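Workshop notebook, Friday - the Zurnard wagon, cooling system and the mystery drip

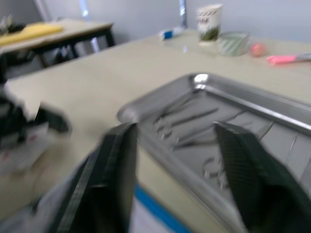
Can you top up old green coolant with the new orange stuff if it's only a cup or so?
Best to leave it alone unless you know the two are compatible. Use plain distilled water to get by, then drain and refill with whatever the handbook asks for.

Writing that at the top so I stop getting asked. Kyung-tae asked it on the phone this morning and Jin-sol asked it again before lunch, so it can live up there in big friendly letters for whoever opens the book next.

Right, the wagon. Bok-nam Min's Zurnard, the white one with the tow bar, came in on the back of a tilt tray because she didn't want to drive it any further with the temp gauge wandering about. Good call on her part! The gauge sits just under halfway around town, creeps up on the long hill out past the quarry, then drops back as soon as she's over the top. She's been adding a bit of water every second weekend and had got used to it, the way you do. No puddle on her driveway that she's ever noticed, though it's a gravel driveway so I wouldn't put money on that.

Cold start at 8.15. Fired straight away, no smoke, idle a bit lumpy for the first minute and then fine. Cap off before starting (cold, obviously), level was down below the neck. Colour of the coolant was somewhere between weak tea and rust. I'd guess it has had tap water going into it for years. Took a sample in a jar and left it on the windowsill next to the last one so Zhuoran can have a look at the two side by side.

Pressure test. Pumped it to 12 psi and left it while I had a cuppa. Came back and it was down to just over half that, so there's a leak and it isn't a shy one. Spent a good while on the creeper with the torch, following what looked like a dribble down the side of the block, and got nowhere. Wiped everything down with rags, pumped it again, and this time I could see a bead forming at the bottom radiator hose where it goes onto the water pump inlet. The clamp is one of those old wire ones and it's been on there long enough to leave a groove in the rubber. Squeezed the hose and it's gone soft and spongy near the end. So that's one.

Two is the heater tap. Seung-woo spotted it, not me. There's a crust of white and green on the underside where it's been weeping and drying, weeping and drying, and you'd never see it from above with the air box in place. He only found it by sticking his phone in behind and taking pictures blind until one came out sharp. I'm stealing that trick.

I haven't ruled out the head gasket but I'm not worried about it yet. Did the dye test on the gases at the filler neck and the fluid stayed blue the whole time. No oil in the coolant, no milkshake under the oil filler cap. I'll repeat the dye test once it's been up to temperature properly with fresh coolant in it.

Parts. Rang Waltell first and they had both hoses on the shelf, and the heater tap is coming up from their other branch on the afternoon run. Thermostat I'm getting from Chow, the Rendis one, which comes with the gasket in the packet. The last couple we got elsewhere came without and I ended up cutting gaskets out of sheet at knock-off time, which I enjoy about as much as you'd think. Total on the quote for hoses, clamps, tap and thermostat was on the right side of what I told Bok-nam, so no awkward phone call needed. Coolant is from the drum.

Pulled the drain plug on the radiator after lunch. Well - tried to. The plug is plastic and the slot was already chewed by somebody before me, so I took the bottom hose off instead (it's being binned anyway) and let it go into the big tub. What came out was ugly. Flushed it with the garden hose through the top until it ran clear, then ran it backwards through the bottom, and it went brown all over again. Did that four or five times. There was a fair bit of grit at the bottom of the tub when I tipped it into the waste drum. Reminder to everybody that the waste drum is nearly full and the collection needs booking.

Thermostat housing bolts. Soaked them first thing with penetrating oil and again mid-morning, and I still had my heart in my mouth. The top one came out sweet as. The bottom one squeaked and groaned and I went back and forth on it a quarter turn at a time for what felt like a week, and out it came in one piece, thank goodness. Threads are a bit furry. Chased them with a tap and blew them out. Going back in with a smear of anti-seize.

The old thermostat was stuck partly open, so it's been running cool around town and then not opening all the way when it's needed. Popped it in a saucepan on the hot plate with the thermometer to see, and it never got past a sort of half yawn, even with the water at a rolling boil. The new one I tested the same way before fitting. Opened nicely, right where it should, closed again as it cooled. I know Zhuoran reckons testing a brand new part is a waste of ten minutes but I've been caught before, and I'd sooner waste the ten minutes than drain the thing twice.

Fan. Viscous hub feels okay, a bit of drag when spun cold, no wobble in the bearing. Shroud has a crack down the passenger side where it meets the radiator and one of the clips is missing. Drilled a couple of little holes and stitched it with cable ties for now. It looks like a footy boot but it's solid. If she's keeping the car I'd like to find a better one at the wreckers. Seung-woo is going out that way anyway for the window regulator for his ute.

Belts are fine. One has some fine cracking on the ribs but nothing I'd get excited over. Have told her to budget for it at the next service.

Odometer, for the record, is one of the old five-digit ones and it's been around at least once, so whatever it says is only half the story. She bought it from her uncle, and there's a service book in the glovebox with stamps up to a point and then his handwriting after that. His notes are brilliant, by the way. Every tyre rotation, every wiper blade, fuel economy in pencil down the margin. There's an entry for a water pump with 51 written next to it and underlined, and neither of us can work out if that's dollars, a part number or his age at the time. Bok-nam is going to ask him.

Refill went okay. Half and half with the premix, heater on full hot, nose up on the ramps, cap off, squeezing the top hose to burp it. Took a good long while to stop gurgling. Watched the gauge come up, felt the top hose go hot when the thermostat opened, fan pulling air, heater blowing properly hot in the cabin. I've put in a shade over 6 litres, which lines up with what the book says once you allow for what was still sitting in the block. Pumped it to 12 again and went off to sweep. No drop on the needle when I came back. Very happy with that.

The heater tap turned up while I was doing the hoses, so that's in as well. The cable end was seized on the old one and I had to cut it. The clip that holds the outer is a bit tired, so if she rings to say the temperature slider has gone floppy, look there first.

Still to do:

Road test up the quarry hill with the tester plugged in, ideally with someone in the passenger seat reading it out. Jin-sol has put her hand up. Take the trailer if it's free and put some weight on it, because that's when she sees the gauge move.

Let it cool overnight and check the level cold before it goes anywhere.

Second dye test.

Recheck the bottom hose clamp with a screwdriver. New rubber always settles a bit after the first heat cycle and I've gone with worm drive clamps, done up snug but not silly.

Change it all out again in 60 days or so if it goes brown on us. I did warn her that one flush doesn't shift years of tap water, and she was good about it. Jar from today's drain is on the sill with her name on the lid, please don't chuck it.

Kyung-tae, your radiator cap is in the top drawer, the spring on the old one was shot. Give me a ring before you fit it and I'll lend you the tester.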